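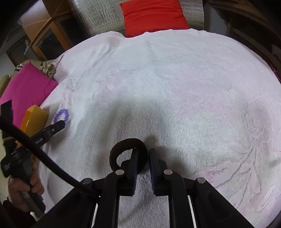
I have never believed in the terry towel blanket as summer bedding, and another July has not won me over. The pitch is that loops let air through and soak up sweat. Fine, but so does a plain cotton sheet, and a sheet dries in an afternoon. A big white one with raised leaf or feather shapes across it, spread over the bed in front of a red pillow, looks cool enough. Then there is a folded magenta cloth, a box and a purple scrunchie, and the airy summer bed is a shelf.

Folke Haugen, who sold linens in Zirnbridge for 10 years, tells me I'm missing the point and that people buy them for the feel. Maybe so. I slept under one for seven nights and mostly felt the weight. It also took up the whole washer, and I was still waiting for it to dry at bedtime. I paid $47 for mine. The sheet I went back to cost less, and I expect to be using it in February too.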